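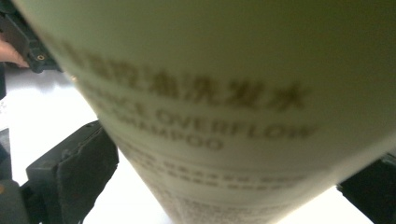

Collection notes

Grulter is a set of hand-held gripper recordings of bathroom items being picked up and put down. It covers 12 items, the shampoo bottle among them, with 23 takes for each.

Close views are often blurred and labels can't always be read. We kept those takes. Don't use the set for reading text.

Before each take, check that both foam pads are firmly stuck on. Start with the gripper open.

Takes 1 to 10 are by Hatsue Hattori, the rest by Gerardo Tedesco.

Send corrections to Rosalba Monti at Tumell.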